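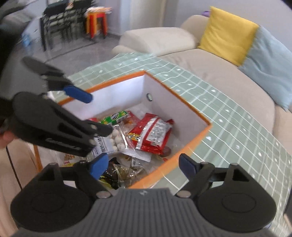
Two hand-held grippers at the storage box, seen from the camera on one of them. Blue pads fitted.

Comparing finger pads on a hand-held gripper: the mixed packet test

This page sets out the procedure we use to compare pad materials on hand-held grippers before the same pads go on an arm. It assumes you have already done the jaw zero and the camera check from the Filtico set-up notes. Allow one afternoon per pad type.

What you need

Two grippers with the same pads fitted
An open storage box with rigid walls
A mixed load of wrapped snacks: at least one large bag, one clear bag of sweets, a pack of chewing gum and several small items in shiny film
A table with a gridded cover
Log sheet, or the Trotier logger if it is on your machine

Step 1. Fit and clean the pads

Wipe both faces with a lint-free cloth and leave them for ten minutes. Close the jaws by hand and look at the line where the pads meet. If you can see light along more than a quarter of it, refit the pad. Do not correct a bad fit by tightening the pivot screws. That changes the closing force and the run can't be compared with earlier ones.

Step 2. Load the box

Tip the packets in and leave them as they fall. A tidy box gives high scores for every pad and tells you very little. Large bags may lie across smaller packets. Keep everything below the rim.

Step 3. Set the approach

One operator works from each side. Bring the jaws down at a slant until the tips are just above the load, then pause for a second so the start of each attempt is easy to find in the recording. Check that both pads stay in the camera view when the jaws are open.

Step 4. Run the picks

Make 50 attempts per gripper, alternating operators. Return each packet to the box by dropping it from rim height. Score an attempt as held, slipped or missed. A packet that turns in the jaws but reaches the table counts as held, with a "T" beside it.

Step 5. Change pads and repeat

Keep the same load and the same operators. Pui-shan Tsang found that swapping operators between pad types moved the slip count more than the pads did, so we stopped doing it in September.

Reading the results

Compare slips on shiny film first. In our last set the Flusgate soft pads slipped 26 times across 117 film picks, and the older hard pads 68 times over the same number. On large bags the two were level, as the jaws mostly take hold of a fold and the pad surface matters less.

Misses should be left out of the pad comparison. They usually come from the approach angle. If they rise during a run, look for a jaw touching the box wall on the way down.

Known problems

Film packets pick up dust after repeated drops and slips go up. Replace them between pad types.
Sweets in a loose bag shift during the lift. Grip near the middle.
The Peng mount sits 4 mm higher than the standard one. Repeat the camera check after fitting it.

Send completed logs to Gerardo Cattaneo by Thursday for the next comparison table.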